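Plernville Municipal Properties
Basesthorpe Annex — Fire and General Safety Inspection, December
Checklist with comments

Scope: ground floor, mezzanine storage and the Juntunen Wing. The boiler plant is covered by a separate inspection. Items are marked S (satisfactory), A (action needed) or N (not checked).

1. Exits and escape routes

1.1 Exit doors open fully and without a key: S
1.2 Exit signs lit: A
The sign over the east stair door is dim on one side. Replace the lamp and retest before the annex opens for evening classes.
1.3 Corridors clear to full width: A
Folding chairs were stacked against the wall outside the Juntunen Wing restroom. The same comment was made at the previous inspection. Chairs are to go back to the mezzanine at the end of each event.
1.4 Assembly point sign in place and readable: S

2. Fire equipment

2.1 Extinguishers hung, tagged and charged: A
Unit 616 has a current tag, but the gauge reads below the green band. Send for service and hang a spare in the meantime.
2.2 Pull stations unobstructed: S
2.3 Alarm panel shows no faults: S
2.4 Emergency lighting holds for 60 minutes: N
The test could not be run with the building occupied. Rebook for 7 a.m.

3. Overhead fittings and suspended items

3.1 Nothing hung from sprinkler pipe or heads: S
3.2 Rods, brackets and panels secure: S
Occupants are reminded that overhead fittings are not to be used for hanging coats, banners or decorations.

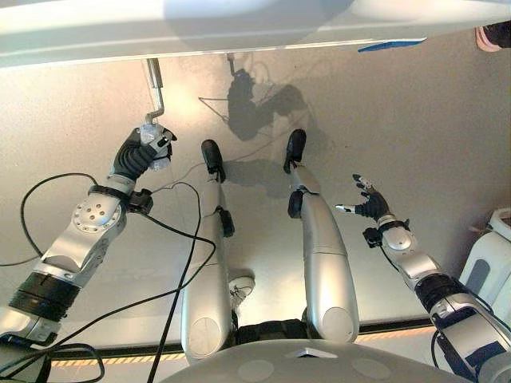 4. Electrical

4.1 Outlet covers intact: A
Cover cracked in Room 133, beside the sink. The outlet has been taped off and is out of use until repaired.
4.2 Extension cords in temporary use only: A
The cord behind the reception desk has become permanent. Install an outlet or move the printer.
4.3 Access to breaker panels kept clear: S
4.4 Portable heaters: S
None found.

5. Housekeeping and waste

5.1 Waste removed daily: S
5.2 Recyclables kept apart from general waste: A
Plastic bottles and paper are still being mixed in the break area. Bottles should be emptied and crushed before disposal, and caps may stay on. The hauler, Plurent, will not take bags containing liquid — these are left at the dock and become a slip hazard.

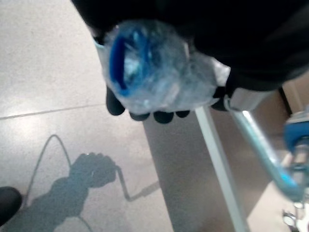
Bags already at the dock must be sorted by building staff and moved indoors overnight. The dock itself was swept and the drain was clear.
5.3 Cleaning chemicals labeled and locked away: S
5.4 Floor mats flat, with no curled edges: A
Replace 2 mats at the north entrance.

6. First aid

6.1 Kit stocked and in date: A
Eyewash has expired. All other contents are in order.
6.2 Incident log available at reception: S

Follow-up

Items 1.2, 2.1 and 4.1 are to be closed first. Item 2.4 remains open until the test has been run and its result entered in the building log. Completed work orders should be attached to this checklist and returned to the Plernville properties office.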